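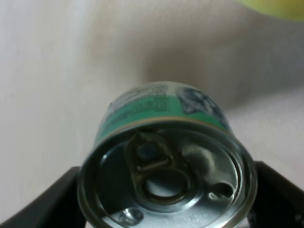
Category: Facilities / Kitchen and Pantry Checks

Pantry and dry store check, Probert House, October. Walked by Svenja Thiele with Ute Lammers, starting 7:30 in the morning before the breakfast shift. Items are marked OK, FIX or WATCH, with a comment where one is needed. Canned goods are checked one at a time, including the small squat ones with a paper label around the side, and the lid and both seams get looked at before the can goes back on the shelf. A label that can't be read for contents or date means the can comes off the shelf.

1. Door, lock and light switch: OK
Door closes fully on its own. Switch plate was replaced after the last check and is tight.

2. Floor clear, no boxes stored directly on it: FIX
Two sacks of flour were on the floor behind the door. Moved to the rack during the walk. Mattes Grube to remind the delivery driver where they go.

3. Shelving fixed to wall: WATCH
The Rekon unit on the left is solid. The older unit by the window moves slightly when pulled at the top. Brackets are on but one screw turns without biting. Keep heavy goods on the bottom two shelves until it has a new anchor.

4. Cans: no bulging, leaks, rust on seams or deep dents: FIX
One can of tomatoes dented across the seam, thrown out. A shallow dent in the body, away from the seam and rim, is allowed, but use those first.

5. Stock rotation: OK
Oldest dates in front. The beans were mixed up last time and are right now.

6. Open dry goods in closed containers, dated: FIX
Rice and oats fine. Lentils had a lid but no date. Ute wrote one on from the delivery slip.

7. Signs of pests: OK
Traps empty. No droppings, no chewed packaging. The gap under the baseboard near the drain pipe has been filled and the filler is holding.

8. Temperature and damp: WATCH
Wall thermometer read 68 at the start and 71 when we left, with the door open most of that time. Slight musty smell in the corner below the window. No visible mold. Check again after the next heavy rain.

9. Chemicals stored away from food: FIX
A bottle of Enlow degreaser was on the shelf with the paper towels, directly above the pasta. Moved to the locked cabinet. This was on the last report too.

10. Step stool: OK
Feet and locking bar good. Rated for 198 pounds, and the sticker is still readable. Anyone over that should use the ladder from the hall.

11. Fire extinguisher and exit route: OK
Gauge in the green, pin and tag in place. Hallway clear for the full 40 inches.

12. Emergency supplies: WATCH
Water is in date. Flashlight works but is dim, so new batteries are on the order. The manual can opener was missing and turned up in the main kitchen. Please leave it on its hook.

Items 2, 6 and 9 were fixed on the spot. Item 3 goes to Hannelore Grube for the repair list. Recheck on Sunday after the delivery, items 3 and 8 only.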